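4.2 Where the board lives

We came to this part of the study expecting very little, and it became the part we most enjoyed writing up! The households in Stolgate had been asked about knives, pans and shelf space, and only at the end of each visit did we ask where the cutting board was kept. The answers ran on so long that we gave the board a section of its own.

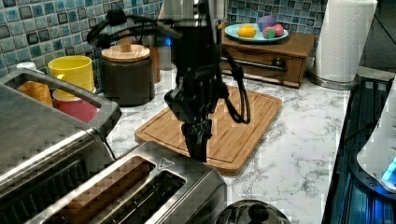

Figure 3. Cutting board with a perimeter groove, laid flat on a marble-patterned countertop.

Of the ten households we visited, eight kept at least one board out all day. The people in these homes talked about the board as a place. They said "put it on the board" about keys, mail, a phone, half a lemon. One woman in the Pelletier building told us she had moved kitchens twice and both times had set the board down before she unpacked a single plate, so that she would know where she was going to stand. We heard versions of this again and again, and it fits nicely with the idea of the "home spot" introduced in Section 2.

The two remaining households stored their boards upright in a cabinet and took them out for each meal. Their kitchens were no smaller than the others. What set them apart was that several people cooked there at different hours, and each cook wanted a clear counter to start from. In the visit notes Lavoie calls this "resetting," and we have kept his word for it.

Grooved boards deserve a special mention. Owners were fond of the groove and had strong views on which side should face up. Three of them used the grooved side for meat and tomatoes and turned the board over for bread, and one had taught the rule to her children with a rhyme (which she kindly sang for us, twice). Others never turned the board at all and were surprised to hear that anyone did.

Height came up less often than we had expected from the Grillel interviews. Only the tallest cooks complained about it, and they had found lovely fixes, such as a folded towel under the board, which lifts it a little and also stops it from sliding. We return to the towel in Section 5, where it turns up in quite a different role beside the sink.

Keegan Lavoie's floor sketches, made in April 2024, show the board between the sink and the stove in most of the homes where it stayed out. The exceptions sat next to a window, and their owners all gave the same explanation: they liked to look out while they chopped.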